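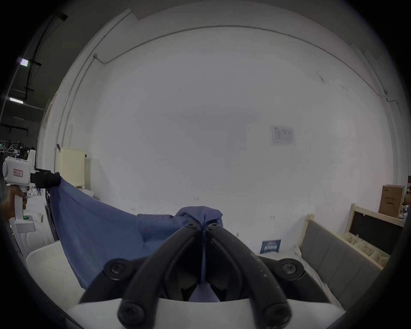

Chapter 6

Counting Work: Sets, Volume, and What the Numbers Leave Out

Key terms: hard set, volume load, training log, repetitions in reserve, warm-up set, dropout

Open any training log and you will find numbers. Sets, reps, pounds, minutes of rest. Lifters like numbers, coaches like them even more, and the people who sell programs like them most of all. A number looks like a fact. This chapter asks how much of one it is.

Start with a claim you will hear in most weight rooms: more volume means more muscle. There is something to it. People who train very little usually gain when they train more, and few coaches would argue the point. The trouble begins when the claim gets turned into a rule with a figure attached, such as "do 20 sets per muscle per week." Where did the figure come from? Who was tested, and what did they count as a set?

6.1 A case to start with

Hussam Azar coached at a small gym called Tusgate, where every new member got the same plan and the same paper log. After one winter he collected the logs and added them up. He had 152 of them. Between them they held 3,397 sets for the legs, and Azar set out to learn whether the members who did the most sets had also added the most weight to their squat.

They had. The link was clear on his chart, and in March he pinned the chart to the wall by the squat racks. Members began adding sets.

Before you read on, write down at least two reasons why the chart might mislead.

One of the first people to question it was another coach, Aurora Calado. She asked him how many of the logs ran all the way to the end of the winter. He went back and checked. Only 81 did. The rest stopped partway, some after a few visits. A member who quits in week three has few sets on paper and little weight added to the squat, whatever the plan was like. Put those people on the same chart as the ones who stayed, and sets and strength will rise together even if the extra sets did nothing at all. What Azar had drawn was mostly a picture of who kept showing up.

Calado's second question was harder. What had the members written down as a set? Some logged every warm-up with the empty bar. Others logged only the heavy work. One man had recorded his walk to the water fountain as "active rest" and then, two pages later, as a set. There was no way to sort this out after the fact, and Azar took the chart down.

6.2 What is a set, anyway?

A set is a group of repetitions done without a real break. That much is easy. But two sets of squats can have almost nothing in common. Ten reps with a weight you could lift thirty times is a warm-up. Ten reps with a weight you could lift eleven times is hard work, and your legs will tell you so on the stairs.

Many coaches try to get around this by counting only hard sets, meaning sets that end within a few reps of failure. This helps, but it moves the problem somewhere else. Now the lifter has to guess how many reps were left. Beginners tend to guess badly, and they often stop well before they need to. A log that says "two in reserve" tells you what the lifter believed at the time.

Volume load is another attempt. Multiply sets by reps by weight and you get one large number that looks very exact. Try it with a leg press and then with a split squat. The leg press will win by a mile, and the number will tell you nothing useful about which exercise did more for your legs. Compare volume load only within the same exercise, done the same way, by the same person. Even then, be careful. A squat that gets an inch shallower every week can produce a lovely rising line.

6.3 What this chapter will and won't do

You will not find a magic number of sets in the pages ahead. You will find a fair amount about how to keep a log that someone else could read, how to decide in advance what counts, and how to tell a real change from a good day. Section 6.4 compares two logging methods, the Miettinen sheet and the older Ustudus card — both have fans, and both have holes. Section 6.5 covers rest periods, which are left out of most logs and change nearly everything.

Before you begin, gather your own training records from the past month, if you have them. Bring them as they are, and don't fill in the gaps from memory. You will need them for the first exercise, where you trade logs with a partner and try to work out what the other person did from the written record alone.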